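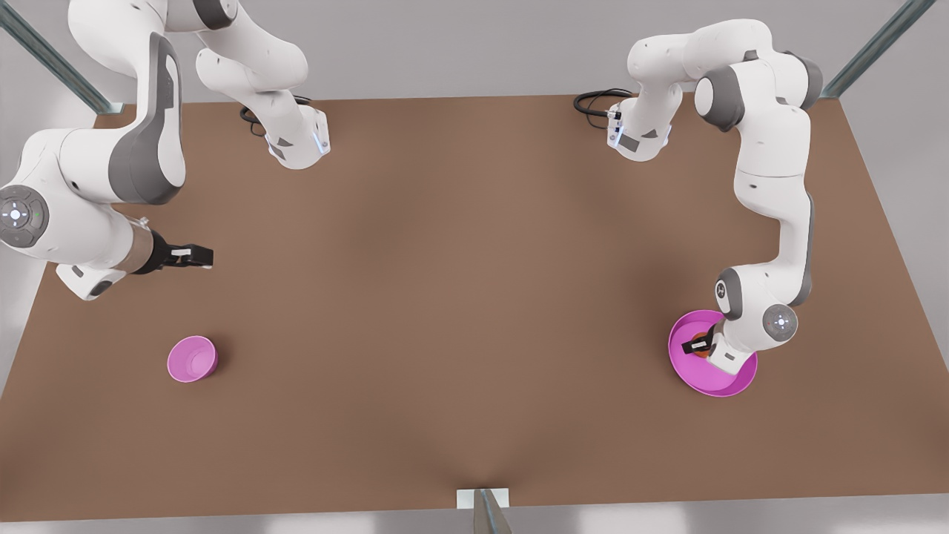

Incidencia: reloj de pared eléctrico comprado como "revisado y en marcha" que no mantiene la hora
Vendedor: Dirkis
Marca en la esfera: Pleston
Abierta: 22 Jul 2018
Estado: pendiente del vendedor

Mensaje del comprador

El anuncio decía "funciona, comprobado". Me gustaría saber durante cuánto tiempo lo comprobaron, porque el reloj arranca, desde luego, pero a las pocas horas ya va retrasado. En la primera noche perdió 39 minutos. En la segunda, 22. Si el fallo fuera siempre el mismo me lo creería mejor.

Respuesta de Dirkis

Buenos días. Los relojes síncronos antiguos pueden necesitar un periodo de adaptación tras el transporte. Le recomendamos dejarlo enchufado y volver a ponerlo en hora.

Mensaje del comprador

¿Adaptación a qué? Un motor síncrono sigue la frecuencia de la red o no la sigue. Lo he dejado enchufado 4 días, como pedían, y continúa igual. Lo que he probado por mi cuenta:

Otro enchufe, en otra habitación. Sin cambios.
Colgado y tumbado boca arriba. Tumbado retrasa menos, lo que me hace sospechar del rotor o de grasa endurecida.
Minutero separado del cristal. No rozaba.
Cable: la funda de tela está bien, pero la clavija es moderna y el anuncio hablaba de "todo original".

No he abierto la caja del motor. Los tornillos traseros tienen marcas de destornillador, así que alguien ya pasó por ahí antes que yo. 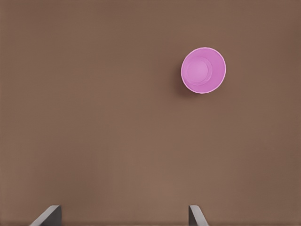 Respuesta de Dirkis

Hemos consultado con nuestro taller, Vukadinović. Nos indican que probablemente baste con una gota de aceite en el eje. Podemos enviarle un bote de Ziremov sin coste.

Mensaje del comprador

"Probablemente" lo dice un taller que no ha visto el reloj. El aceite Ziremov ya lo conozco; en un eje limpio va bien, pero echarlo sobre grasa vieja hace una pasta y en 6 meses estamos en las mismas. Además, si lo abro yo, me temo que el siguiente mensaje será que la garantía ya no cubre nada.

Pido una de estas dos cosas, por escrito: recogida a su cargo y limpieza completa del motor, o devolución del importe con los portes incluidos. Y si eligen la limpieza, quiero saber qué prueba le harán después y cuántas horas va a durar.

Respuesta de Dirkis

Trasladamos su petición al departamento correspondiente. El plazo de respuesta es de 4 días laborables.

Nota del comprador

Queda anotado. El reloj está desenchufado y guardado en su caja, con el embalaje original. No voy a cerrar la incidencia hasta tener la respuesta.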